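Stonis Kitchen Set - README

This folder covers the play kitchen table and the things kept on it. The list gives the name used for each item in the notes, so please stick to it when adding entries.

plate - large, pale lavender-grey
bowl - small, blue
colander - green, oval, goes on the left
orange - the cut piece, kept near the bowl
oven - the toaster oven, right side of the table
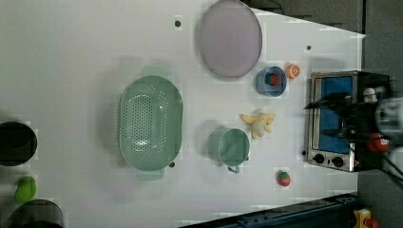
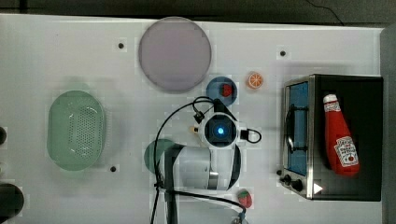
Fitzsimmons, February 2, 2024

Colour names follow the list above. The colander is "green" in every entry, never "mint" or "aqua". The January entries used both and have been corrected.

There are 152 entries, of which 61 mention the colander and almost 100 mention the bowl. An entry can mention both. Fruit sitting in the bowl is logged under "bowl" - the fruit goes in the remarks column.

Small extras come and go and don't get a name of their own. Write them in the remarks too.

Corrections to Emmett Kowalczyk, with the entry number.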